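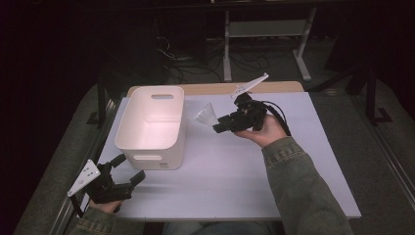 Flerkell Bins

A small set of notes on tabletop sorting: small things going into storage bins and coming back out again. Put together at Fimwood, last updated August 15, 2026.

What's inside
62 short sessions, one folder each. Every folder has a notes.txt with the bin, the items and the order they went in. Session 50 is my favorite, go read that one first!

The bins
Mostly plain plastic ones with handle cutouts, the kind you'd keep under a sink. I love these for sorting. They're light, they wipe clean, and the rounded corners make it so easy to get the last little piece out.

File names
bin_item_session, all lowercase. Bạch is the name of a shelf, so please keep the accents when you copy folders.

Still to do
Session 63 needs its item list typed up. Lids come after that, and I can't wait to start on them.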